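Orkis Planner: common questions

Which arms does it support?
Any six-axis arm with a Divex controller. Others need a driver, and we don't write those to order.

How fast is replanning?
The default limit is 40 ms. You can raise it in the settings file – most sites leave it alone.

Does it need a full model of the workpiece?
No. It plans from the depth map and marks anything it can't identify as solid.
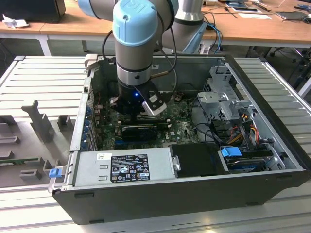 Collision checking runs on every link, as well as on the gripper. Cables are harder. Inside an open desktop tower, the bundled power leads by the drive cage are treated as one block with a 5 mm margin. You can change the margin for each zone.

Who do I contact about a fault?
Omar Rawashdeh at the Mirnstead office. Please attach the log.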